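Torlow workshop adds block-sorting tables to children's corner

NORKVILLE - The Torlow community workshop will open a play and sorting corner for young children in May, using small colored blocks and wooden boards made from offcuts.

The corner takes over the space by the front windows where the lending shelves used to stand. It will have room for 14 children at a time, and sessions will last 40 minutes. Admission is free, but an adult has to stay with each child.

The workshop spent $775 on the project. Most of that went to sandpaper, finish, hardware and a new floor mat. The wood was left over from a countertop job in Pleritz and had been in storage since last summer. 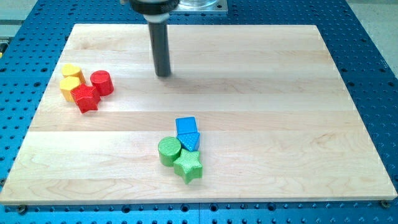 Small colored shape blocks are set out on a pale wood board, and children can group them by color, push them into lines or make up their own patterns. The board is made of long strips, with the seams running from side to side, and it lies flat on a blue table surface with rows of small holes. Bolts keep it from sliding.

The workshop tried out the activity over the winter with families from the Salinas Street preschool. Parents asked for fewer blocks on the board at once, as younger children tended to sweep a full set onto the floor. Staff now put out a small group of shapes and keep the rest in bins under the window.

The blocks will be wiped down between sessions. Anyone who finds a stray one in a coat pocket or stroller can leave it in the return box by the door.

Morning sessions start at 10 a.m. and are meant for children under five. Afternoon sessions start at 2 p.m. and are open to children up to age eight. Families can sign up at the front desk or by phone, and any unclaimed spots will be given out at the door.

The workshop is also collecting clean plastic bins with lids. It has 21 so far and can use more of any size.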